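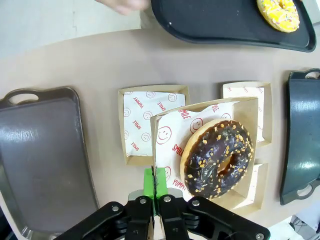

Chocolate with chopped nuts, box held by the rim.

Search posts, people, tags

Home Explore Lists Saved Log in

Noel Macapagal
Thread

1/ Spent part of February reviewing demonstrations for the Domier donut task. One donut per box, paper liner in each box, trays coming and going. I've been asked a few times whether the robot "gets it" now. My answer is still I don't know, and I don't think the people who say yes know either.

2/ What we have: 144 episodes. That's the number that goes on the slide. It's a real number, I counted the files myself. But a count of files says very little about how many different things the arm has been shown, and that second number is the one I'd like to see on a slide for once.

3/ Look at how the variety gets made. The toppings change. The tray colors change a bit. The boxes stay the same brand of box with the same cheerful SMILE paper in them, on the same kind of table, under the same lights. A model could learn this room beautifully and be lost in the next one.

4/ Elie Darwish disagrees with me, so I'll put the case fairly. Elie's view is that you start narrow on purpose, get one task solid, then widen. Fine. I've heard it on three projects now. On two of them the widening was a line in a plan and stayed there.

5/ And toppings are the cheap kind of variety anyway. For a grasp, a pink sprinkle and a brown nut are close to the same thing. A donut that's a little squashed, or sitting half on the rim of the box, or stuck to its neighbor – those matter a lot more and they're rare in what I've reviewed. People lay things out neatly. Of course they do, they were brought up properly.

6/ Look at the nut one again, by the way. It's a little over the front edge of the box. I would happily trade twenty tidy episodes for a few more where the donut isn't centered. When I went through the notes, episodes like that had mostly been tagged "messy, maybe drop." 7 of them were already gone before I asked.

7/ I got them restored. Then spent an afternoon arguing about what "success" means in the label sheet. Donut in box? Donut in box and paper still flat? Donut in box and topping not smeared on the wall of the box? The sheet had one yes/no column. Three labelers, three readings of it. 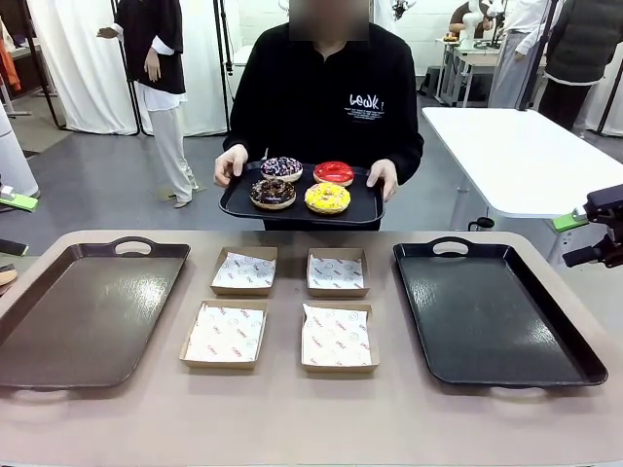
Four donuts on the tray, four lined boxes waiting.

8/ Two by two on the tray, two by two on the table. Purple and dark, red, chocolate, yellow. It's a lovely start state and I have seen so many like it. If every tray comes in as a neat square, you can't tell me whether the policy is looking at the donuts or has just learned where donuts tend to be.

9/ There's a simple check for this. Put three donuts out and leave one spot bare. See if it reaches for the bare spot. I asked for 16 trials like that. I was told it would "confuse the success rate." Well, yes. I'd hope so.

10/ To be fair to the people running the tables: this is careful, dull work and they do it well. Boxes reset, liners back in, trays swapped, over and over. None of my complaints are about them. They follow the sheet. The sheet was written by somebody who wanted clean numbers (partly me, the first version was mine, I'm not proud of it).

11/ Somebody will reply that scale fixes this. Gulgate says it in every talk: collect enough and the gaps fill in. Maybe! I'd like to see which gaps. If you have a hundred times more of the same square of four, what you've got is a very confident square of four.

12/ Also the boxes. Picking up a box by a thin cardboard rim is the hardest part of this task in my opinion and it gets the least attention in the write-ups. Cardboard bends. Squeeze more and it bends more. I want the gripper width logged the whole way through every lift. In the first batch it was logged at start and end only. Try learning anything about squeezing from that.

13/ That one did get fixed, so credit to Elie, who pushed it through in a day. The older episodes still don't have it, and they're still in the 144. I'd take them out or at least flag them. So far they're just in there with the rest.

14/ Somebody asked me about the Burnosia comparison. I don't trust it. Their boxes have lids and ours are open, their start states are random and ours are not, and they count a retry as a success. Putting both in one bar chart tells you about bar charts.

15/ What would change my mind: hold back one tray color, one topping, and one table completely. Don't train on them. Then run the thing and publish whatever comes out, including the video of the bad ones. If it holds up I'll post that here, with the same number of posts, and you can all be smug.

16/ Until then my summary for the Domier people is the one I sent already. Good operators, decent hardware, too little mess, one label column doing the work of three. Please stop saying it understands donuts.

17/ Small correction to post 7: two of the three labelers agreed on the flat paper thing, they just wrote it down differently. Still not great. The new sheet has separate columns and I'm told it goes into use with the next batch.

18/ And yes, I did ask for the bare-spot trials again this morning. Waiting on a reply.

More from Noel Macapagal

Why I stopped reading success rates without the reset rules
Notes on the Châu towel set, part two
Label sheets I regret
Thin cardboard is harder than it looks
A short gripe about retries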